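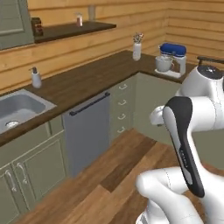

WHY WOOD FLOATS (and when it doesnt)

August — by the Clandis Kids science desk

Drop a stone in a pond. Plop, gone. Drop a stick in. It bobs right back up! Even a giant log floats, and a log can weigh more than a car. So what's going on?

Trees are full of tiny tubes

A tree has to get water from its roots all the way up to its leaves. It does that with tubes. Millions of them, way too thin to see without a microscope. While the tree is alive, a lot of those tubes are full of water. Cut the tree down, let the wood dry out, and the water leaves. Air moves in.

Air is very light. So dry wood is part wood stuff, part air — like a sponge, only much harder.

Light for its size

Floating isn't about how heavy something is all by itself. It's about how heavy it is for its size. Scientists call this density. Water pushes up on anything you put in it. If the thing is less dense than water, the push wins and it floats. More dense? Down it goes.

Balsa wood is super light. Model planes are made from it. Oak is heavier but it still floats when its dry. Ebony is so packed with wood stuff that it usually sinks. Yes, wood that sinks!

What happened at Skastine Lake

Long ago, loggers floated trees across Skastine Lake to the saw mill. 1,160 logs in one summer. Most made it. But 77 of them soaked up too much water and went to the bottom. Those are called sinkers. Cold, dark water has very little oxygen, so they rot very slowly. Divers pulled up 9 of them and teh wood was still good enough to saw into planks.

Where the planks go

Floors, shelves, walls, cabinets, boats. Look around a kitchen and see how much of it used to be a tree.

Try it

Get a bowl of water, a cork, a pencil, a wooden spoon and a coin. Guess first — then drop them in one at a time. Leave a twig in the bowl for 21 days and check if it sits lower. Ask a grown-up before you use the good spoon.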